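Ideas > Work & Machines > Features
Filed under: Robots, Factories, Long Reads

The pitch goes like this. You do not need a programmer. You take hold of the arm, or you sit down with a pair of hand controllers, and you do the job yourself a few times while the machine keeps a record. Then you let go and it does the job for you. I have now heard this from three different companies, and each time I was standing next to a person who had been doing the job for the arm since breakfast.

Raffaele Testa had been at it since 7 in the morning when I got to Stovach, a small outfit that sells what it calls "taught automation" to packing plants and parts shops. His task was picking blocks out of a metal bin. He had a headset pushed up on his forehead and a controller in each hand, and he talked without looking at me. When he moved his wrist, the arm moved its wrist a beat later. He said you stop noticing the delay after a week. I noticed it all afternoon.

A block, from the arm's point of view, is a harder thing than it sounds. It can lie flat or lean on a neighbor. It can end up close to a wall, where there is no room for a finger to get down beside it. Testa would bring the gripper in, stop, back off, turn it a little and come in again, and every one of those second thoughts went into the recording along with the good moves.

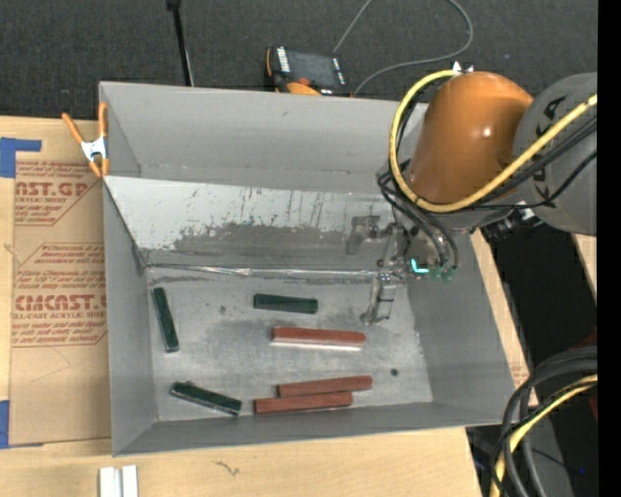

That matters more than the sales people let on. The software, which Stovach calls Pada, learns from whatever it is shown. If the teacher dithers near the wall, so does the student. Testa told me the first batch he recorded had to be thrown out over a habit he didn't know he had: he paused above each block before closing the fingers, and the trained arm paused too, sometimes for so long that people thought it had crashed.

So how many times do you have to show it? The brochure says "a handful." The log on the office wall said 642, for one bin and one kind of job. Stovach's answer is that most of those were early runs and the next customer will need far fewer. Maybe. I asked what happens if the customer swaps in a deeper bin, and was told that would be "a short top-up session." I asked how short. I was told it depends.

I did get to watch Pada work alone. It was given 14 tries and cleared a block on most of them, moving with a slightly nervous grace that I have to admit looked a lot like Testa. On the misses it closed on air, lifted, and carried nothing across to the tray with great care. Somebody reset it each time. The person doing the resetting does not appear in the brochure either.

Across town at Fontana, a rival shop, they skip the headset and drag the arm around by its wrist. Their system is called Adel and they are proud of how easy it is to teach. I was invited to try. My shoulder hurt after around 5 minutes, and the path I had recorded went through the edge of the table.

None of this is a fraud. Showing is a decent way to pass on a skill, and there are moves Testa makes with a flick of the thumb that I would hate to have to write down as code. The old way of doing it, point by point on a keypad, was miserable. I spent a summer at it once - my first real job - and would not wish it on anyone.

But the labor has to be counted somewhere. When a plant manager is told that five workers can be freed up, she ought to ask who sat in the chair to make that possible, what they were paid, and who gets called when the parts change in August. Testa, who used to pack boxes himself, is on an hourly rate with no share in what his recordings are sold for. I asked if that bothered him. He pulled the headset back down and said he had forty more to do before lunch.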